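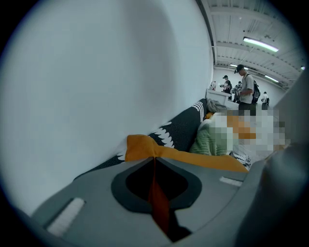

Textiles and Home Economics
Unit 4: Fiber Content and Care
Instructor: Zulmira Carrilho

Reading for Thursday: Jibrin, chapter 2. Bring the swatch cards from last week.

Fiber, yarn, fabric
A fiber is the smallest unit we deal with. Fibers are spun into yarn, and yarn is woven or knitted into fabric. Students often mix up fiber and weave. Satin is a weave. Silk is a fiber. A satin can be made of silk, polyester or acetate.

Natural fibers
Cotton and linen come from plants and are mostly cellulose. They take up water well, crease easily and stand a hot iron. Wool and silk are proteins. They are damaged by chlorine bleach, and wool felts when it is heated and rubbed while wet.

Manufactured fibers
Viscose starts as wood pulp and loses strength when wet - handle it gently in the wash. Polyester and nylon dry fast and hold a pleat set by heat. Both melt under an iron that is too hot.

Dyes
Reactive dyes bond to cotton. Acid dyes are used on wool, silk and nylon. Polyester needs disperse dyes and high heat.

Lab work
Cut 10 threads from each swatch in the Amaral set. Record color, feel and burn result on the sheet. Burn tests are done at the sink, with tweezers, hair tied back.

Questions about the lab go to Somtochukwu Jibrin, room 461.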